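Kesby Linens rents and launders towels, napkins and small cloths for restaurants, salons, clinics and guesthouses in and near Grekley. We own the stock, you use it, and we pick it up, wash it, fold it and bring it back.

## How we started

Mabli Price opened Kesby in January 2002 with two washers, one dryer and a folding table in the back half of a former shoe repair shop on Sketow Street. Her first customer was a hair salon next door that needed clean towels by nine every morning. The salon closed a few years later, but we still start the first wash early enough to make that delivery time, and a lot of our present customers depend on it.

We have been at it for 22 years. In that time we moved once, to the larger building at the other end of Sketow Street, and bought out a smaller business, Hao Laundry, whose napkin customers came with it. Some of the people who fold for us today learned the work at Hao.

## What we do

Most of our work is flat, small and plain: hand towels, face cloths, bar cloths, napkins and aprons. We don't do bed sheets, rugs or dry cleaning. If you call about those we will give you the number of someone who does.

Colors are kept apart from the time they arrive. Many customers use color to tell their cloths apart, for example pink for treatment rooms and white for the front desk, so we sort by color first and by customer second. A cloth that has faded too far from its set is taken out and sold as a rag.

## Folding

Folding takes up more of our day than washing does. A towel that is folded badly won't sit straight on a shelf, and a stack of them will lean before it is halfway up.

Our standard fold for small cloths is a compact square. The front edge should be straight, the top panel should lie smooth, and the corners can be a little rounded. We fold on a plain white surface, which makes it easy to spot lint or a stain that came through the wash. Anything marked goes back.

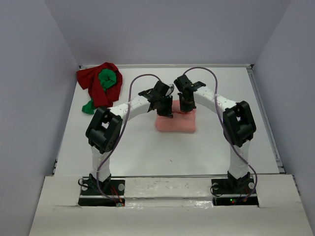

Customers can ask for a different fold. Restaurants usually want napkins in long thirds, and a few salons like their towels rolled. Tell us when you set up your account and we will write it on your card. Changes take one delivery to come through.

Finished cloths are stacked in bundles of 25, tied with cotton tape and put on the shelf for your route. Please return the tape if you can.

## Orders and delivery

We deliver 6 days a week and are closed on Sundays. The smallest regular order is one bundle. For weddings and other events we can supply up to 1000 napkins, but we need two weeks' notice for anything that size.

Missing or torn pieces are charged at the end of the month at the price on your rate sheet. Ordinary wear is not charged.

To open an account, stop by the front counter on Sketow Street or call during the day and ask for Mabli. Deliveries come in at the side door, and there is parking for one van.

Page updated Thursday, July 18, 2024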